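**Ticket 3259: cube orientation policy, wrist view, shadow randomisation**

Project: Moura (simulation)
Status: open
Opened: June 26, 2023

The reorientation policy trained on the May build of Olia loses the cube pose when shadows are switched on. With flat lighting the fault does not appear. Seed 2, 1000 steps, same result on rerun. The pose error jumps at step 700 and stays high until the episode ends.

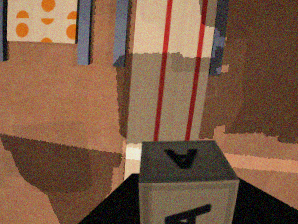 *Banitano*

Render from the failing run. The letter A is readable on both visible faces, so texture loading is ruled out. Shadow edges on the surface and on the striped panel are stepped. I suspect the shadow map resolution, which Jeltanlow sets per scene and the training config does not override.

Tried so far:

- Fixed light direction: no change.
- Shadows off at test time only: error drops.

Next: retrain with the higher shadow map setting and compare on the same seed.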